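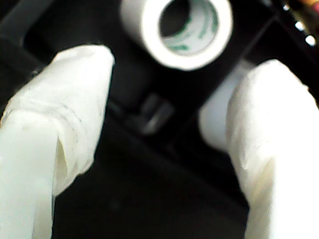

Ornthorpe, January

Bench 2, gripper cell. Equipment list for the coming year, first pass. Started at 9:40, stopped when the compressor needed draining.

Roll of white tape between the fingers for the pick trials, core end toward the wrist camera. The wrap on the left finger has creased again and the layers overlap on a diagonal. Gray smudges near the tip. The right one looks cleaner in the camera view but it is also washed out, so I would not judge by that.

The wrap is the reason for most of what follows. We have been covering the fingers by hand and each rewrap changes the thickness a little, which changes the closing width, which means the grip offset has to be set again. The rewrap itself is quick. The offset check takes most of an hour if done properly and is worthless if done badly. None of this shows up in the budget because tape is bought out of general consumables and the hour is bought out of nothing.

Options for fingers

a) Keep wrapping. Cost on paper close to zero. Needs a written procedure, same tape, same number of turns, same direction. We should do this anyway until something better arrives.

b) Molded sleeves from Plurnilby. Quoted at 80 dollars a pair, minimum order 3 pairs. Lead time not stated on the quote. They want a drawing of the fingertip with the radius marked, and the drawing on the shared drive is for the old fingers, so it has to be redrawn first. The sleeve material comes in two hardnesses. I would order the softer one, having handled both samples, but the sample pieces were flat and a curved tip may behave differently.

c) New finger set from Surnero with the pad bonded on. Total with mounting hardware and freight is $2,024. Pads can't be replaced separately, so a worn pad means a new finger. Ruled out for this cycle unless the price of spares comes down. Leaving the quote in the folder.

Going with (b) plus (a) in the meantime. Put 240 dollars on the list under tooling, not consumables, so that it survives the midyear cut.

Camera view

With the fingers open on a roll of this size there is very little left of the picture for anything else. The fingers take up most of the near part and are out of focus. The print inside the core can't be read. That matters for the labeling job, where we had hoped to read the core marking from the wrist before closing. Two ways out:

– a second fixed camera off to one side, with its own bracket and light
– a longer standoff on the wrist mount, which costs reach

Reach is already tight at the back of the cell. Fixed camera is my preference. There is a spare one in the Bùi cabinet with no lens. Need to check the mount thread before asking for a lens, as last time we bought the wrong one and paid the restocking fee. Bracket can be made in house from offcuts.

Exposure is a separate problem. White fingers and white tape against a black background push the auto setting around, and the right side goes bright. Try locking exposure before spending anything. If the lock helps, the diffuser panel comes off the list. If it doesn't, the diffuser stays and so does a second power supply to run it.

Sleeve color: Plurnilby offers gray at no extra charge. Gray would separate better from white tape. Ask for gray.

Service and spares

Gripper service interval falls inside the budget year. The vendor visit is booked by the half day whether or not it takes a half day, so hold other small faults for the same visit. Keep a list taped inside the cell door. Currently on it: slow close on the first cycle after idle, and the cable clip at the wrist that keeps working loose.

Spare cable for the wrist, 90 dollars. One only. Downtime without it is however long shipping takes, and we were caught out by that before.

To do

Redraw fingertip with radius, send to Plurnilby with color and hardness.
Ask Plurnilby for lead time in writing.
Write up the wrap procedure, one page, and put it at the bench.
Lock exposure, repeat the tape roll picks, save the settings with the run.
Check thread on the spare camera.
Get a date for the service visit before the list goes in.

Offset after this wrap not yet measured. Don't use the old value.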